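Hokenau kitchen staff take on new duties as automated station begins trial

May 24, 2019

Hokenau Food Services has begun a trial of an automated bread-warming station at its Leone staff kitchen, which serves up to 900 meals a day. The station pairs a robot arm with a countertop toaster oven and was programmed by the company's integration partner, Skosis. Development began in January on a bench set up with a Toshiba oven.
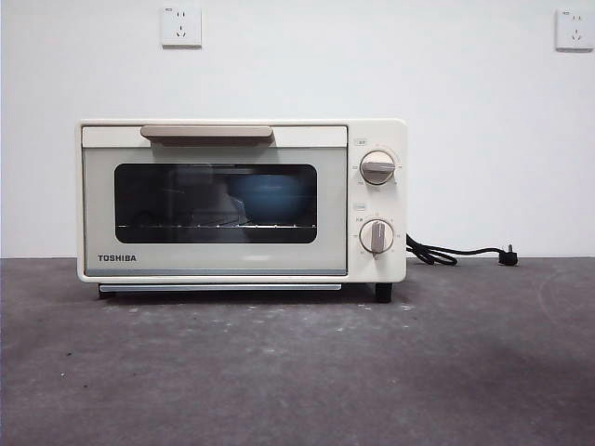
What changes for staff

No positions will be cut during the trial. Kitchen attendants who formerly stood at the ovens through the lunch service will move to tray assembly and allergen checks, and 30 employees will be trained to stop, clear and restart the arm. Shift lengths and rates of pay remain the same.

"Our people asked for less reaching over hot equipment, and that request shaped the work," said Pravesh Baloyi, Manager of Kitchen Operations. "They also asked to keep the final say on what goes out to the counter - and they will."

Programming has centred on the handling of single bread rolls and on the approach to the oven door. 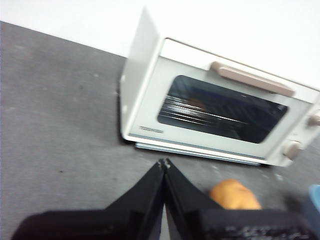

Who is responsible for food safety when the arm is operating?
The shift supervisor remains responsible at all times and may halt the station at any point without seeking approval.

Employee representatives will receive a written report on workload and injuries once 300 hours of operation have been logged. A decision on a second station, at the Ono site, will follow that report.

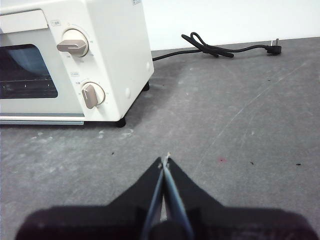
The gripper near the oven's control knobs at the Skosis test bench.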